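4.2 Checking the camera views in Stonum

Before you load a Fosura task file, confirm that the simulated kitchen renders in every camera stream. Physics must be paused.

1. Start the Destevach scene server and wait for the Saber bridge to report ready.
2. Open the Views panel and select the counter scene. 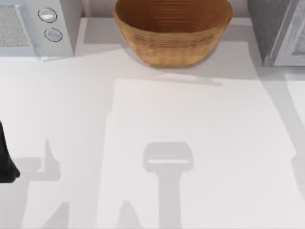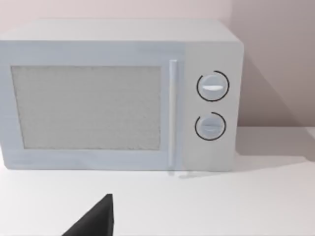
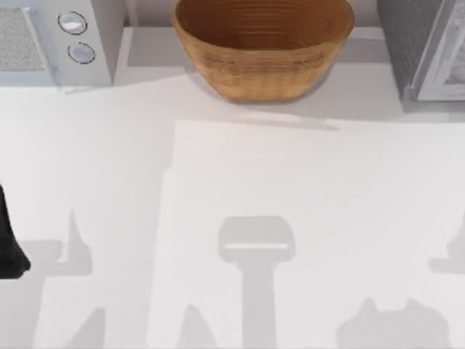
Figure 4-2. Microwave knobs and a black gripper finger, visible in all three renders. The second is the close view.

3. Compare each stream with Figure 4-2. If the knobs are missing, reload the scene.
4. Set the seed to 608 and the control rate to 24 Hz.
5. Press Record. The buffer holds 2,000 steps – older steps are overwritten.

Note: Arm shadows are rendered by default. To train without them, turn off Cast shadows before step 4.

Caution: Do not change the seed during recording. The log will no longer match the planner state.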